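# Quiénes somos

Codska es un taller compartido de robótica con 13 socios. Ocupamos la planta baja de una nave en la calle Hanomberg, entre una imprenta y un almacén de material eléctrico. Construimos, ajustamos y programamos brazos manipuladores de sobremesa con medios propios. No vendemos equipos ni prestamos servicios de integración industrial.

## Origen

El taller se constituyó a partir de un proyecto doméstico de Tarık Akyol, que montó un primer brazo de cinco ejes sobre la encimera de su cocina. El control era un microcontrolador con firmware propio y la alimentación procedía de una fuente de laboratorio de segunda mano. El brazo repetía posiciones con un error de varios milímetros, debido sobre todo a la holgura de los reductores y a la flexión del primer eslabón. Los dos problemas siguen ocupando buena parte de nuestro tiempo.

A ese montaje se sumaron tres personas con experiencia en mecanizado y una en electrónica de potencia. Cuando el material dejó de caber en la cocina se alquiló el local actual. El contrato se renueva cada abril y la cuota se revisa en la misma fecha.

## Qué hacemos

La actividad se divide en dos líneas.

**Didon** es la línea de manipulación con dos brazos. El objetivo es que una pareja de brazos enfrentados coja, sostenga y traslade vajilla ligera sobre una mesa sin utillaje específico. Se trabaja con vasos y platos corrientes de distintos colores y acabados. El control se ejecuta en un ordenador de sobremesa con núcleo de tiempo real. Las trayectorias se graban primero por teleoperación y después se reproducen con correcciones.

**Tzanetos** es la línea de electrónica y mantenimiento. Incluye las placas de distribución de alimentación, los mazos de cables, la sustitución de rodamientos y el registro de averías. Cada eslabón y cada motor tienen su ficha en el inventario, con horas de uso, par máximo registrado y reparaciones. Una pieza sin ficha no se monta.

La mesa de Didon es de color blanco y se apoya contra una pared también blanca. El fondo uniforme simplifica la segmentación y deja a la vista cualquier tornillo olvidado. Las bases se fijan antes de energizar y su posición se comprueba con plantilla al comienzo de cada turno. Un desplazamiento de 2 mm en una base invalida la calibración relativa entre ambos brazos, y en ese caso se repite el procedimiento completo. 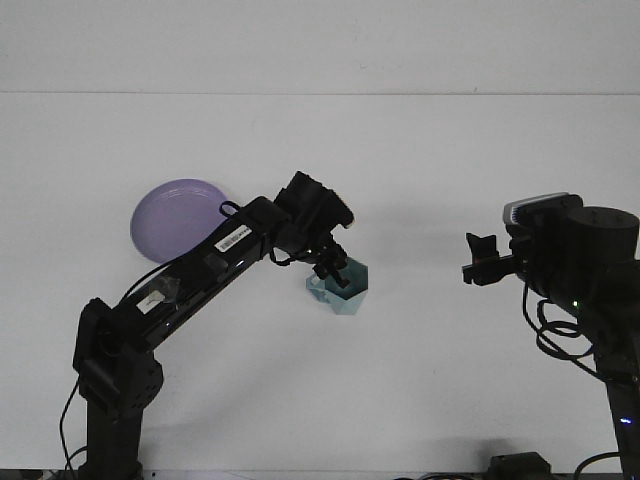
El agarre de recipientes huecos es el ensayo que más fallos acumula. El procedimiento vigente introduce los dedos de la pinza por la boca del vaso, con la muñeca orientada hacia abajo, y cierra a velocidad reducida hasta detectar contacto por corriente de motor. El umbral de corriente se ajusta para cada recipiente. Un valor único daba cierres prematuros en paredes gruesas y deformaba las finas.

Los recipientes translúcidos plantean otra dificultad. La cámara de profundidad devuelve lecturas incompletas en las paredes, de modo que la altura del borde se introduce a mano en el fichero de cada objeto. Hemos probado estimadores basados en la imagen de color y los resultados todavía dependen demasiado de la iluminación. La persiana del lado sur permanece bajada durante los ensayos.

## Equipamiento

- Fresadora de columna con visualizador de cotas en dos ejes.
- Torno de banco, apto para piezas pequeñas. El contrapunto está pendiente de alineación.
- Dos impresoras 3D de filamento, una de ellas con cámara cerrada.
- Estación de soldadura con aire caliente y lupa.
- Osciloscopio de cuatro canales.
- Fuentes regulables con limitación de corriente.
- Mesa de pruebas con parada de emergencia cableada en serie con la alimentación de los motores.

La parada de emergencia se verifica antes de cada sesión y el resultado se apunta en el cuaderno colgado junto al cuadro eléctrico. Con los motores energizados debe haber al menos dos personas en la sala.

## Cómo trabajamos

Toda modificación mecánica se documenta con plano acotado antes de fabricar la pieza. Se admite croquis a mano si lleva cotas y tolerancias. Los cambios de software se revisan por un segundo socio y se ensayan en simulación antes de pasar a la máquina, salvo las correcciones de textos de interfaz.

Los cables se tienden con bucle de holgura en el codo y se inspeccionan cada 10 horas de movimiento. La rotura por fatiga en ese punto fue la avería más frecuente del primer año. El registro actual contiene 29 incidencias, de las que 2 continúan abiertas: un codificador que pierde cuentas al calentarse y una vibración en la muñeca a baja velocidad cuya causa no se ha identificado.

Los diseños propios se publican con licencia abierta una vez superado el ensayo de carga. Los ficheros de los eslabones de la versión anterior siguen disponibles, aunque no recomendamos fabricarlos; el alojamiento del rodamiento del hombro quedó mal dimensionado.

## Incorporación

El acceso como socio requiere una visita previa y un mes de prueba. No se exige titulación. Sí se pide haber terminado algún montaje, del tipo que sea, y poder explicar sus defectos. Durante la prueba se trabaja con la línea Tzanetos, por lo general en mazos de cables e inventario.

La cuota cubre alquiler, electricidad y consumibles comunes. Los motores, los reductores y el material de proyectos personales corren a cargo de cada socio. Las fresas rotas se reponen por quien las rompe.

## Contacto

Las visitas se conciertan por correo a través del formulario de esta web. Tarık Akyol responde a las consultas técnicas sobre Didon. El taller abre a las 17:00; la entrada es por el patio, segunda puerta, y el timbre no funciona.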